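Dunbar's library is going fine-free, and my wallet is thrilled

Well, it's official. Starting in November, the Dunbar public library will stop charging late fees on books, and I'm probably happier about it than a grown adult should be. The vote came through last night after a meeting that ran long enough for me to finish an entire thermos of coffee (decaf, I'm not reckless), and by the time we all shuffled out to the parking lot it was past nine and raining sideways.

The short version, for those of you reading this on your phone in line somewhere: no more daily fees on overdue books, magazines or audiobooks. Old late fees get wiped off your account too. You'll still have to pay if you lose a book or drop it in the bathtub, and a book counts as lost once it's 40 days overdue. Bring it back after that and the charge disappears, even if it's been under your bed the whole time.

I've been writing up town news on this site for a while now, and I can't remember another item that got this many people out on a wet weeknight. The folding chairs ran out early. I ended up perched on a radiator at the back between a man with a bicycle helmet on his knee and a teenager doing algebra, and both of them got up to speak before I'd even found a pen that worked!

The teenager was the one who stuck with me. She said she'd stopped using her card in fifth grade because of a fee on a book about horses, and she was too embarrassed to tell her parents, so she read at the library after school and never checked anything out. That's years of not taking a book home. The whole room went quiet for a second, and then somebody's phone went off with a duck noise, and we moved on.

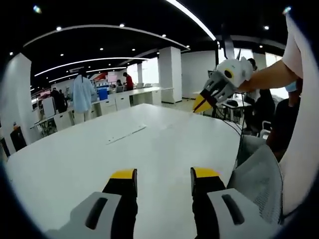
The money side of it is smaller than I expected. The library says there are 1,000 cards in town that are blocked right now over unpaid fees, and plenty of those are kids' cards. Meanwhile the fees that do get paid don't bring in much once you take out the postage for all those reminder notices and the staff hours spent arguing at the front desk over quarters. One of the desk clerks told us she'd happily never discuss a quarter again as long as she lives. She got applause for that.

Not everybody was on board, and I want to be fair here. A few people worried that popular books would just never come back, and I get it, I've been on the waiting list for the same mystery novel all summer. One man asked why he'd bothered being on time his whole life. (I sort of loved him for it. He did have a point, and he had also brought cookies.) Someone else wanted to know what happens with DVDs, and that took up more time than you'd think. DVDs are included. Museum passes aren't, so those still carry a fee if you bring them back late, and so do the cake pans.

Yes, the library lends cake pans. I didn't know either until last night. There's a dinosaur one!

Urwood, just up the road, dropped its fees last year, and their library sent over a letter that was read out at the meeting. Their returns held steady, according to the letter, and they had a big pile of old books come back in the first few weeks, including a gardening guide that had been missing so long it still had a paper pocket and a stamped card in it. They also said the book drop jammed. Twice. So Dunbar is going to put out an extra bin by the side door for the first month, and I'd like to publicly request that people stop using it for pizza boxes, because you know it's going to happen.

A couple of practical things before I forget. Your loan period isn't changing, and books will still renew by themselves 4 times unless another reader has asked for them. You also can't check out anything new while you've got something in the lost category, so there's still a bit of a nudge to bring things home. If your card was blocked, you don't need to fill anything out or go confess to anyone. It'll just start working again. If you've thrown it away in shame, a new one is free, and they'll make it for you on the spot if you bring something with your address on it.

There's going to be a little welcome-back afternoon at the main branch too, with cider and story time and a used book sale in the basement. They've got 500 paperbacks to get rid of and they're pricing them to move, so bring a tote bag. I'm told the sale starts at noon and that the good cookbooks go in the first ten minutes. I plan to be there at eleven thirty, pretending to look at the bulletin board.

As for me, I looked up my own account when I got home, fully expecting to be smug about it. I owed $6.20. It was for a guide to fixing your own faucet, and I'd like it noted that the faucet still drips. The book is sitting on the passenger seat of my car, and I'll drop it off tomorrow on my way to get groceries.

The library's regular hours stay the same through the winter, and the full list of what's covered is posted inside the front doors next to the copier. If you've got a good story about a very, very overdue book, send it my way and I'll run a few of them next month. Names left out if you'd like!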